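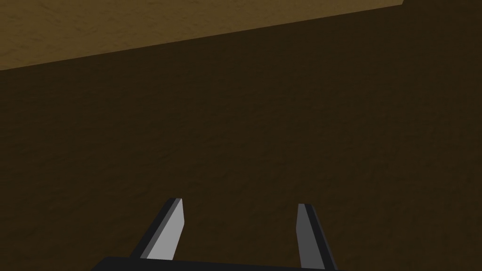
1. The simulator station

Our class visited the open day of Sondumell on Sep 27, 2023. The company develops software for robot arms, and one time every year it opens its building for students. I had to choose one station for my report, and I chose the simulator station. The view at the start of this report comes from the simulator. It is the view from the wrist of the arm, with the two fingers of the gripper at the bottom and the brown ground in front of them. There is no object on the ground in this view.

2. Purpose of the visit

In our course we learned how a gripper is controlled, but we had only used drawings and short programs. The purpose of the visit was to see how engineers prepare a task before they give it to a real arm. I wrote two questions in my notebook before we left the school. The first was how simple a simulation can be and still be useful. The second was how the engineers know that the result is good enough for the real machine.

3. What was demonstrated

The demonstration lasted 38 minutes. The program is called Tolex, and it was running on a normal office computer. The guide started the task from a menu, and the arm moved to its first position. The task was to pick a small block and to place it on a marked point.

I was surprised that the graphics are so plain. The fingers have flat surfaces and the ground has only a fine grain. I expected something similar to a modern computer game. The guide explained that the pictures are kept simple on purpose, so the computer can repeat the task many times in one night. In the last test they made 4,000 attempts with the same block, and the start position was different for each attempt.

The light is also calculated. In the wrist view it can be seen on the fingers: the left one has a pale gray inner face, and the inner face of the right one is darker. The two fingers have the same shape. The guide told us that the direction of the light can be changed between attempts. This is important when the program must find the object by its camera, and the light in a factory does not stay the same all day.

4. Comparison with the real arm

After the simulator we walked to the next room, where the company has a real arm on a steel table. It performed the same task in front of us. The movement was slower than I expected from the screen. The guide said that the speed is limited when visitors are in the room.

The block used in this room weighs 700 grams. In the first version of the simulation the weight was entered wrong, and the real gripper held the block too weakly. They corrected the value and repeated the test. For me this was the most useful part of the visit, because it partly answered my second question. The engineers compare both results in a table, and if the difference is too big, they look for the wrong value.

5. Problems during my work

The room was loud and I did not understand every explanation. I could not write down how the friction of the fingers is calculated. I also forgot to ask how long it takes to build a new task in Tolex. I sent this question to the company by email, and I will add the answer to the appendix when I receive it.

6. Next step

For the second part of the project I will make a small simulation with one gripper and one block. I will begin with a flat ground and one light, and change only the weight of the block. The program must be ready before the school presentation.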